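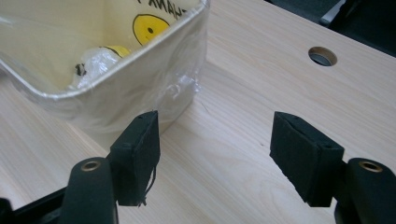

How I Reglue Loose Felt Pads on Chair Legs (So They Stay Put)

If you have wood floors and kids who scoot, you already know the sound. I got so tired of finding little felt circles stuck to my socks that I finally sat down one evening in June and worked out a way to do it right. My dining chairs have now gone 13 months without losing a pad!

What you need: felt pads a hair smaller than the leg, rubbing alcohol, a rag, fine sandpaper, contact cement and some masking tape. I buy the thick pads in sheets and cut my own, but precut ones are fine too.

Flip the chair onto a folded blanket and peel off whatever is left of the old pad. A butter knife works if you go slow. The gummy stuff underneath is the real trouble, and warming it with a hair dryer for a minute makes it roll right off (my neighbor Saqib Talpur swears by peanut butter, but then you have to clean off peanut butter).

Now sand the bottom of the leg. Just a few passes, enough to knock off the shine. Wipe it with alcohol and let it dry all the way while you go do something else.

Even if your pads are the peel-and-stick kind, skip the sticky side. I scrape it off and use contact cement instead. Brush a thin coat on the felt and another on the leg, then wait until both feel tacky and don't string when you touch them. Mine takes 15 minutes or so, longer when it's humid. Open a window, the smell is strong.

Line the pad up carefully before it touches, as you don't get a second try. Press hard with your thumb, working from the middle out, then run a strip of tape over the pad and up both sides of the leg. Leave it overnight.

In the morning pull the tape and snip any fuzzy bits with nail scissors. Don't tug at them or you'll start the felt unraveling from the edge.

One more thing: chairs with angled legs wear the pad on one side first. For those I use 2 thin layers glued together, and I check them whenever I mop. The back legs always go before the front ones at my house.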